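Handreichung zu Einheit 8: Greifplanung mit Handgelenkkamera
Kurs Robotersoftware II, Laimutė Kairys
Stand: August 2020

Wir setzen voraus, dass die Hand-Auge-Kalibrierung aus Einheit 2 vorliegt und im Transformationsbaum eingetragen ist. Wer sie übersprungen hat, holt sie zuerst nach. Ein Fehler in dieser Transformation sieht später aus wie ein Fehler der Erkennung und kostet viel Zeit.

Ablauf in der Software

Der Knoten Beltine liefert Farbbilder mit Zeitstempel. Skisanside segmentiert daraus Greifkandidaten und gibt für jeden eine Maske und eine Hauptrichtung aus. Der Planer Pralside rechnet die Kandidaten in das Basiskoordinatensystem um, prüft die Erreichbarkeit und sucht eine kollisionsfreie Bahn. Zwischen Bild und Planung liegt der Puffer für die Gelenkstellungen. Er hält 900 Einträge. Zu jedem Bild muss die Stellung zum Aufnahmezeitpunkt gelesen werden, nicht die neueste.

Schwierige Oberflächen

Polierter Edelstahl spiegelt Deckenlicht und Umgebung. Die Segmentierung hält solche Reflexe leicht für Gegenstände. Abhilfe: zwei Ansichten mit leicht gekipptem Handgelenk aufnehmen und nur Kandidaten behalten, die in beiden an derselben Stelle im Raum liegen. Glanzflecken wandern mit der Kamera und fallen heraus.

Biegsame Teile

Kabel haben keine feste Lage. Ein Modell aus starren Körpern reicht für den Anflug, für das Ziehen nicht mehr. Skisanside beschreibt ein Kabel als Linienzug mit höchstens 39 Stützpunkten. Bei verdrillten Paaren bricht der Linienzug manchmal an den Farbwechseln ab; dann den Parameter für die Lückenlänge erhöhen. Gegriffen wird quer zur örtlichen Richtung, mit etwas Abstand zum Stecker. Die eigenen Finger stehen im Bild und werden vor der Segmentierung ausmaskiert.

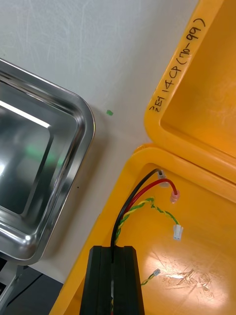 Für die Abgabe das Protokoll des Planers beilegen, auch wenn keine Bahn gefunden wurde. Aus dem Protokoll muss hervorgehen, welche Kandidaten verworfen wurden und in welchem Schritt. Das Format ist im Ordner Ranjbar abgelegt.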